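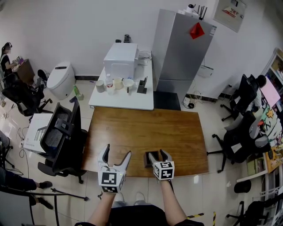
An **office pantry corner** is a small area of a workroom set aside for drinks and light meals, without a kitchen of its own. It usually consists of a side table, a refrigerator and a trash bin, placed along a wall near a power outlet. Mugs, cups and bowls are kept on the table, often beside pens and other desk items.

## Placement

In open offices the corner shares one room with the desks.

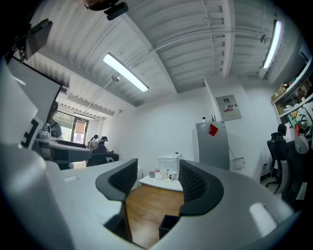 Low tables are common because they leave sight lines clear. In a January survey of 201 small offices, Žofie Koubek found that 11 had a sink in the same room. The others carried dishes to a shared washroom or kitchen.

## See also

- Break room
- Water cooler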